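**Tema Zanau lento depois da atualização**

**cliter_web:** pessoal, atualizei o tema Zanau e a home foi de 3 pra 31 segundos no celular. Alguém mais?? Cache limpo, plugins desligados – nada

**gollivia:** é o slider. Desliga e testa

**cliter_web:** desliguei. Mesma coisa

**tkachenko_dev:** slider nada, é a fonte carregando 3 vezes. Olha o functions.php do tema filho

**gollivia:** discordo, aqui só melhorou sem slider. Tema pesado demais, larguei em maio

**tkachenko_dev:** pesado com 60 plugins, né

**cliter_web:** achei a fonte duplicada, vou tirar. Aproveitando – essa foto tb demora, comprimo mais?

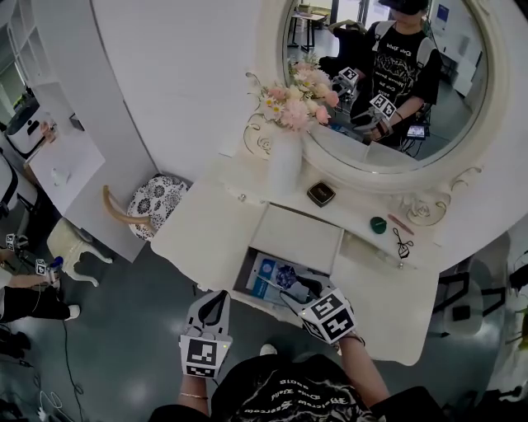

*Penteadeira branca com espelho redondo, gaveta aberta*

**tkachenko_dev:** passa pra webp e poe lazy load

**gollivia:** lazy load na primeira imagem não, piora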